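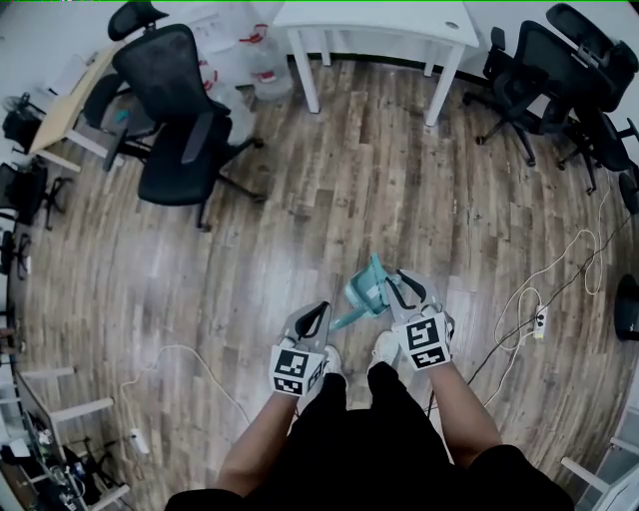 4.2 成本动因的选取与分摊结果

前一节给出的是传统分摊口径,即全部制造费用按直接人工工时摊到产品。本节换成价值流口径。数据来自Ditthorpe工厂,十一月当月,未做季节调整。

先说样本。工单共314张,剔除返工单与内部试制单22张,余292张进入计算。返工单为什么剔:返工工时在Ditthorpe的系统里记在“其他”科目,和机器调试混在一起,拆不开。试制单没有对应售价,算不了价值流毛利。这两类单子的费用没有丢掉,放在表3最后一行,单列。

价值流划分沿用Abera(Nuria Abera)的做法,按工艺路线相似度归组,不按客户归组。归组结果两条:Enus系列一条,Tekleab系列一条。Zilten系列产量太小,并入Tekleab。这样处理有争议,见4.4节。并入之后Tekleab的单位物料成本略有抬高,方向与预期一致。

费用归集分三步。第一步,能直接追溯到价值流的费用直接计入,包括物料、专用设备折旧、固定在该线上的人员工资。第二步,共用厂房费用按占用面积分,空置面积不分,留在工厂层面。第三步,剩下的(财务、人事、质量体系维护)不再往产品上摊,作为维持性费用列示。第三步和作业成本法差别最大。作业成本法会继续找动因,例如按采购订单数分采购部门费用,本文不做。

空置面积那一块需要多说两句。完全成本法下空置成本被产品吸收,产量越大单位成本越低,车间主管因此有动机多排产。库存上去了,利润表好看,现金流不好看。价值流口径下这部分成本单独露出来,多排产对它没有影响。Ditthorpe当月期末在制品高于期初,正好可以看到两种口径的利润差。差额等于期末库存里多吸收的固定费用减去期初转出的部分,逐笔核对过,没有残差。

图4 两种口径下Enus与Tekleab的单位成本构成。左侧柱为工时分摊,右侧柱为价值流。维持性费用不含在右侧柱内。

由图4,工时分摊下Enus的单位成本偏高,Tekleab偏低。原因不复杂:Enus手工装配多,工时长,摊到的设备费用也就多,可是它几乎不用那几台设备。换口径后次序反过来。管理层原打算停掉Enus里的两个低价型号,依据就是旧口径的负毛利。按新口径重算,两个型号的毛利都转正。停产能省下的只有物料和少量外协费,人员和设备都留着,省不掉。

环境成本的处理。可持续会计文献一般主张把废料、能耗、污水处理从制造费用里拆出来。本文部分照做:废料按重量计量,能耗按分表读数,污水处理没有分表,只能整体留在工厂层面。废料成本含三块,物料买价、已投入的加工费、处置费。多数企业帐上只有第三块。Ditthorpe也是。补上前两块以后,废料成本在Tekleab价值流里成了仅次于物料和工资的第三大项,原来的报表里根本看不见这一行。

工时记录的可靠性。车间每班末补录工时,不是实时打卡。抽了40张工单与班组长手写记录对照,差异集中在换型时间上,手写记录普遍更长。换型时间在系统里有默认值,操作工多半直接回车确认。这个偏差对工时分摊口径影响大,对价值流口径影响小,后者不依赖单张工单的工时。也算是新口径的一个附带好处,不过本文不拿它当主要论据。

敏感性检验做了两组。一组改面积比例,把通道面积由均分改为按相邻产线分,两条价值流的毛利次序不变。另一组把Zilten从Tekleab里拿出来单独成流,Zilten自身毛利为负,Tekleab小幅改善,Enus不受影响。主要结论不依赖归组方式。

局限。只有一个厂,一个月。月度数据受月末集中发货的影响,收入确认时点若前后挪几天,价值流毛利会跟着动。另外共用设备只有一台清洗机,按运行小时分给两条线,没有细究不同批次的装载量,后续需要在补测。固定在产线上的人员偶有借调,借调记录不全,仍按原归属计入。

标准成本差异一项没有进正文,放附录B。价值流口径下不再逐单计算效率差异,附录B只保留价格差异和用量差异,供习惯旧报表的读者对照。附录B的科目编码与Ditthorpe总帐一致,883科目(委外加工)例外,该科目年中改过口径,前后不可比,表中以星号标出。

4.3节讨论报表格式的变动,以及周报与月结之间的衔接。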